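Imprimer | Envoyer par e-mail

Samedi 27 décembre 2025
Par la coordination du projet Kulla

Rapport d'avancement no 3 – Atelier de conversation et d'écriture, quartier Rirnmont

Rapport rendu un peu vite, avec nos excuses pour la mise en page. Le détail comptable suit par courrier séparé. Période couverte : depuis la reprise de septembre.

1. Où on en est

24 inscrits à la rentrée, deux groupes. Le groupe du matin marche bien, celui du soir moins : horaires décalés, garde d'enfants, bus qui s'arrête trop tôt. On a déplacé la séance du soir d'une demi-heure, ça aide un peu. Pas assez.

Niveau très hétérogène, comme prévu dans la convention. Certains lisent couramment mais n'osent pas parler, d'autres l'inverse. On a renoncé au manuel acheté l'an dernier (trop scolaire, dialogues à la gare dont personne n'a l'usage) et on travaille sur des papiers réels : courriers de la CAF, mots de l'école, ordonnances, baux. Le vocabulaire du logement occupe trois séances, meubles et pièces d'abord, ensuite l'état des lieux.

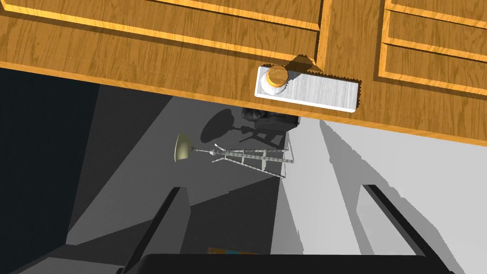 Une participante du soir a écrit dans le cahier de remarques qu'elle avait relu son bail toute seule pour la première fois, et qu'elle voudrait maintenant la même chose pour les contrats de téléphone. Demande notée, reprise par plusieurs autres. Séance à monter en février si on trouve des contrats récents à photocopier.

2. Heures et fréquentation

436 heures-participants réalisées depuis la reprise. En dessous de l'objectif du soir, au dessus pour le matin. Les feuilles d'émargement sont complètes sauf une semaine (feuille égarée, reconstituée de mémoire, signalée comme telle dans l'annexe).

Abandons : 3. Un déménagement, un emploi trouvé, un sans nouvelles malgré relances. Les places ont été proposées à la liste d'attente.

3. Le recueil

Volet écriture : chacun rédige un texte court sur un lieu où il a vécu. Consigne libre, langue de départ libre, traduction ensuite en groupe. Plus long que prévu. La traduction collective prend deux séances par texte au lieu d'une, mais c'est là qu'on parle le plus, on ne veut pas couper. Beaucoup de textes sur des cuisines. Un très beau sur une cour, un autre sur un trajet de nuit, encore à relire.
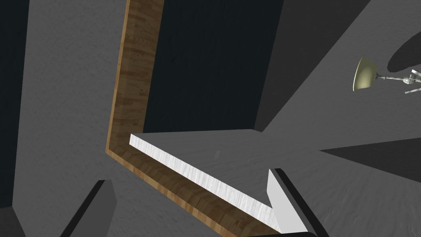
Spanos trouve, dans son courrier de relecture, que les textes sont trop corrigés et qu'on y perd la voix des auteurs ; mieux vaudrait laisser les tournures maladroites quand le sens passe. On est partagés. Une partie du groupe tient à un français sans faute, parce que le recueil sera lu par les enfants et les collègues. Compromis proposé : version corrigée à droite, version de départ à gauche, quand l'auteur est d'accord. A trancher avant la mise en page.

Impression chez Zokon, devis accepté : 1 537 euros, couverture comprise. Pas de dépassement à ce stade. Si on passe en double version, nombre de pages à revoir, donc devis aussi. On vous prévient avant de signer quoi que ce soit.

4. Difficultés

- Salle : chauffage coupé le soir deux fois en novembre, séances raccourcies. Courrier envoyé, réponse attendue.
- Évaluation : la grille que vous nous avez transmise mesure l'écrit, très peu l'oral. On l'a remplie quand même. On souhaiterait pouvoir y joindre une page libre.
- Deuxième animation du soir toujours pas pourvue. Annonce republiée.

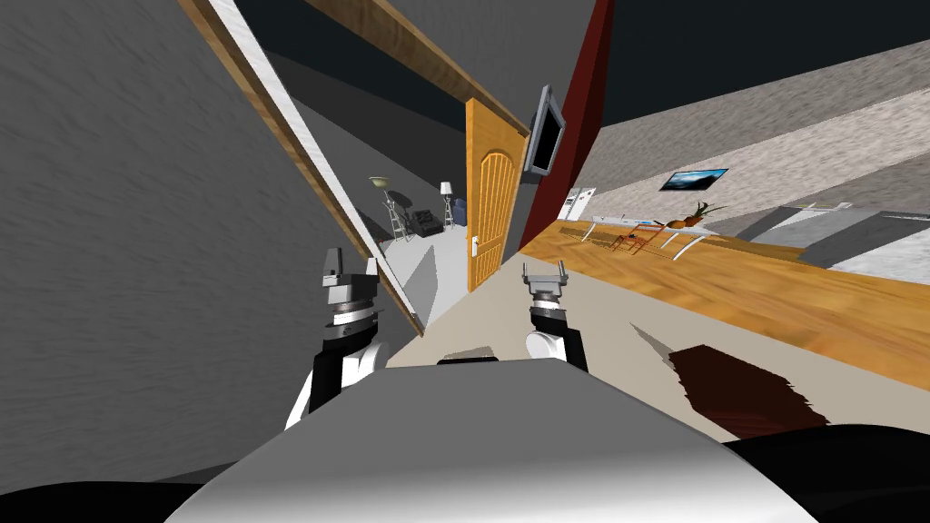 Sur ce dernier point, sans solution fin janvier on regroupera les deux niveaux du soir le jeudi, avec une séance plus longue. Pas idéal pour les débutants. Le budget salaires non consomé serait alors reporté sur la garde d'enfants, sous réserve de votre accord écrit.

5. Prochaines étapes

Janvier : fin des traductions, choix de l'ordre des textes. Février : contrats de téléphone, relecture finale. Mars : impression, puis lecture publique, lieu à confirmer. Nous aurions besoin du second versement avant la commande à l'imprimeur. Date à nous indiquer dès que possible svp.

Documents récents
Rapport d'avancement no 2 – Kulla
Convention et avenant, quartier Rirnmont
Appel à textes : consigne et calendrier
Annonce : animation du soir, poste à pourvoir

Imprimer | Envoyer par e-mail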